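A day at Munis: watching the cups go round

I had been angling for an invitation to Munis since last spring, when someone mentioned over a very average conference lunch that they were changing the way their packing benches worked and were letting people come and see. I wrote, I heard nothing, I wrote again, and then one morning in April there was a cheerful email in my inbox saying come at nine, wear flat shoes, bring a jumper. So I did!

If you don't know Munis (I didn't, much), they pack things for other people. Gift sets, picnic sets, tea sets, all those boxes with a lid and a bit of tissue where everything has its own little nest. They've been at it since 1997, first in one unit on the Flurkden estate and now in three joined together, which explains the floor going up a step for no reason between the loading bay and the canteen. I tripped on it twice. The second time a man with a pallet truck said "everyone does" in a very kind voice.

Getting there

The bus from town drops you at the roundabout and then it's a walk along a verge. There's a path on the other side, as I discovered on the way home. Reception is a hatch with a bell, and I signed the book, got a sticky badge and was handed a mug of tea before I'd got my coat off, so full marks there.

My guide for the day was Agnese Lukoševičius, who began on the benches, ran a line for a long while, and now looks after what the company calls the changeover. She walks very fast. I have notes from the first ten minutes that are mostly just arrows.

The old way

We started in the first unit, where nothing has changed yet. Long benches, people on both sides, boxes coming down the middle on rollers. Each person puts in one or two items and pushes the box along. I was allowed to have a go and got put on folding tissue, and I was dreadful at it. The woman next to me did hers without looking, chatting the whole time about her daughter's driving test, while mine looked like something you'd find in a coat pocket.

A good bench gets through 200 boxes in a shift if nothing runs out. Things do run out, though, and it's usually the smallest part of the set. When that happens the whole bench stops and somebody walks to the stores, and quite a lot of the morning seemed to be made of that walk. I asked whether people minded it. A chap at the end said no, it was the best bit, you got to stretch your back, and could I please not put in my report that they should stop it. I promised I'd write down exactly that, so there it is.

Shoulders and wrists are what people talk about here. Everyone over a certain age has a story about one or the other. There's a poster of stretches by the clocking-in machine which has faded to a sort of lilac, and I saw two people doing the third one along while they waited for the kettle.

The new way

Up the step (trip), through a plastic curtain, and you're in the second unit, which is quieter than I expected. I'd pictured lots of clanking. There are arms at four of the stations, each doing the dull end of the job: lifting cups and jars out of the tray and setting them into the box. People sit across from them and do the fiddly parts, the tissue and the ribbon and the card with the customer's name on. They also look each box over before the lid goes on.

I stood and watched one arm for ages. It's oddly restful. It picks up a cup, pauses as if it's thinking about lunch, and puts it down. Every so often it gets one wrong, and the person opposite reaches over, presses the big button, sorts it out and carries on with their sentence. The system that runs it all is called Itach and people speak of it the way you'd speak of a lodger. "Itach is having a slow day." "Don't leave that there, Itach doesn't like it."

What struck me was how much the talk had changed between the two rooms. In the first unit they talk across the bench all day long. In the second you've got an arm opposite you and your nearest workmate is a good few steps off, and a couple of people told me straight out that they missed the gossip. One of them had asked to go back to the old benches for that reason alone, and she was let, which I thought was decent. Since then they've turned two stations round so the people face each other with the arms behind, and Agnese says there are more turns to come. She seemed a bit cross with herself that it hadn't been drawn that way to begin with.

On the other hand! A man called over to tell me he'd slept on his left side for the first time in years, and would I like to write that down as well. He used to lift jars all day. Now he lifts almost none, and he's learned to change the finger pads and clear the faults, and he gets a bit more in his pay packet for it. He showed me the little tool roll he keeps for the job and let me hold the spanner.

Nobody's been let go so far, I was told by three separate people without my asking. I did also ask what happens if the orders drop, and got a more careful answer: fewer agency staff at Christmas, most likely. So it does land on somebody, just not on the people I was having tea with, and I wished I could have talked to one or two of the others.

Where the movements come from

After lunch (jacket potato, very good, ask for the coleslaw) we got on to the part I'd really come for. The arms learn from people doing the job by hand, holding grippers with the same sort of fingers. You squeeze, the fingers close, and what you did gets recorded. Do it again with the cup somewhere else. Do it again with another cup. A new item needs 250 goes before anyone will even try it on an arm, and Agnese reckons that's on the low side for anything see-through.

Cups are a whole subject, by the way. I had no idea. Paper ones give when you squeeze them and clear plastic ones are hard for the camera to make out, and it all changes again when they're upside down, with the narrow end at the top and the wide rim on the table. People who've packed cups for years know just how hard to hold each kind and have never once had to say so. Now somebody wants to learn it from them, and you could see that this pleased them, even the ones who were grumbling about the rest.

It's tiring work in a different way, mind. I tried a pair of the grippers and my forearms knew about it within minutes. They're not terribly heavy, but you can't put a hand flat or use your little finger to steady something, and I kept wanting to. People do it in short turns and swap. Some love it, some would rather pack ribbon all day, and it's been left to them to choose, at least for now.

The table itself is the homely bit. I'd imagined some gleaming bench with numbers all over it, and what's under the cups is a blue baking mat with white rings and a rolling pin on it, with a tissue box at the far end.

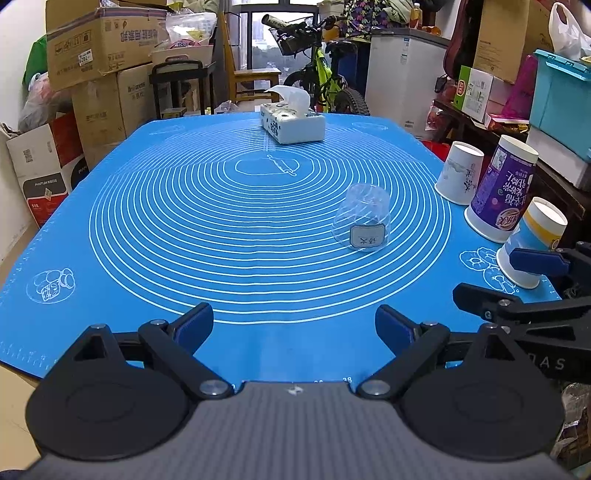
Tea with the Krūmiņa lot

Krūmiņa is what they call the staff room upstairs, after the café that used to be on the corner and that they all still miss. I was taken up there at three for what was billed as questions and was mostly cake. Lemon drizzle and a shop-bought Battenberg, with strong feelings on both sides.

I asked what they'd tell another firm thinking of doing the same. The answers came all at once, so I'm putting them down in the order I caught them. Ask the night shift too, because they got told last and haven't forgotten. Let people try it before the meeting and not after. Don't take the radio out. Pay for the training hours properly from the first week (there was a muddle here, since put right, and voices did go up a notch telling me about it). And give the people who record the movements a decent chair for in between.

Someone wanted to know whether she'd get any credit when an arm somewhere is picking up a cup the way she does it. Agnese said it was a fair question and that she hadn't got an answer yet. I haven't either, and I thought about it most of the way home on the bus.

If you want to go

They take small groups, mornings are better, and you do need to write more than once. Flat shoes, as I say. Bring the jumper, as the loading bay door is open most of the day and the second unit gets the draught. Parking is round the back past the skips. If you're on the bus, cross over at the roundabout and use the proper path, and mind the step.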